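Pay the maintenance people before you buy another filler

I worked at a bottling plant for a long time, and I have opinions about how they get run.
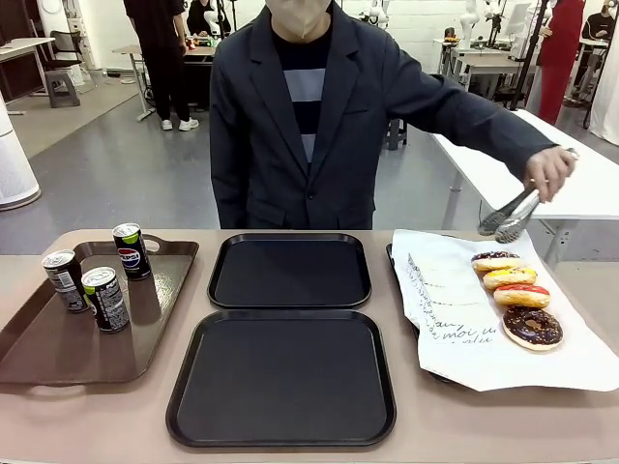 Every few months some beverage company opens a shiny new canning line and invites people like me to come look at it. I go, because I like canning lines, and because these days I write a little newsletter for folks in the trade and they still let me in. There's a speech, there's a walk along the mezzanine, and then there's the table. You know the table. A row of donuts, a pair of tongs, three slim cans on a shiny brown tray. I have eaten a lot of donuts next to a lot of cans, and in all that time I can't remember one speech that thanked the person who is going to be lying under the conveyor at two in the morning when it jams.

So that's my gripe, and I'm going to take my time with it.

I spent most of my working life at Murnside, which was a mid-sized plant that packed other people's drinks. Sparkling water, iced tea, a cola that tasted like a cough drop, and for one strange summer a canned horchata. I started in the warehouse and ended up as a production scheduler, so I was the person phoning downstairs every hour to ask when the line would be back up. I was a pest. I know I was a pest, because Birutė Lūse told me so, several times, once through a closed door.

Birutė was our maintenance planner. If you've never worked in a plant, a planner is the one who decides what gets taken apart and when, makes sure the parts are on the shelf before anybody picks up a wrench, and then gets yelled at by people like me for stopping a machine that was running fine. That last bit is the whole problem in a nutshell. The machine was running fine! Why are we stopping it? Well, we were stopping it so it would still be running fine in April, when the summer orders came in and we couldn't afford to lose a shift.

It took me an embarrassingly long time to get this. I had a schedule with boxes on it, and every box Birutė took for maintenance was a box I couldn't fill with cans. I saw her as a thief of boxes. Then she was out for 7 weeks with a bad shoulder, and the plant manager decided we could get by without a replacement. I got all my boxes back. I was thrilled for maybe a week and a half. Then the seamer went, then the depalletizer, then the seamer again, and I had 96 pallets of iced tea promised to a customer and no iced tea. I sent her a fruit basket. I'm still a little ashamed of what I wrote on the card, which was basically begging.

Here's what bugs me. After that mess, did the company hire a second planner? It did not. It bought a new filler, a big handsome Hyvönen, and had a party for it. I've got nothing against the filler. It was faster and quieter, and the operators liked the screens. But we hung it on the same tired conveyors with the same five mechanics, and two of those were getting ready to retire. You can guess how the first summer went.

I've heard the other side of this, and it isn't stupid. My friend Fidelina Cusi runs finance for Perlow, the co-packer across the river, and we argue about it most times we have lunch. Her point is that a new machine is easy to explain to a bank. It has a price and a rated speed, and you can work out when it pays for itself. Try walking into that same meeting and saying you want a second planner so that some things won't happen. Which things? When? She says she'd love to fund it and just doesn't know what to put in the column. Fair enough. I told her to put in the iced tea, and she laughed, but she did write it down.

And I'll give her this, too – there are maintenance departments that hide behind the word “preventive” and tear down perfectly healthy gearboxes out of habit. I've seen it. At one plant I visited they were swapping a set of bearings every 25 days, and the only reason anybody could give me was that it was on the sheet. A good planner would have thrown out the sheet. That's sort of my argument all over again, though, isn't it? You need somebody with the time to look at the sheet.

What I'd like to see is pretty modest. Pay planners like you pay production supervisors, for a start. At most places I know they make less, and the good ones figure that out and leave. Send them to the supplier training instead of sending the guy who signed the purchase order. And when you replace a line, set aside 5 percent of the price for the people who'll look after it, and don't let anybody raid it when the concrete work runs over.

Corneo does something close to that last one, by the way. Small outfit, mostly kombucha and cold coffee. They trained two of their own operators up to mechanics before the new line even arrived, and had them on the floor for the whole install. The one I talked to could tell me which bolts the installers had cursed at.

Birutė is retired now and grows an alarming amount of squash. I asked her if she'd read this before I sent it out. She said I'd gotten the order of the breakdowns wrong, and that it was the depalletizer first. I've checked my old notebooks and I still say it was the seamer.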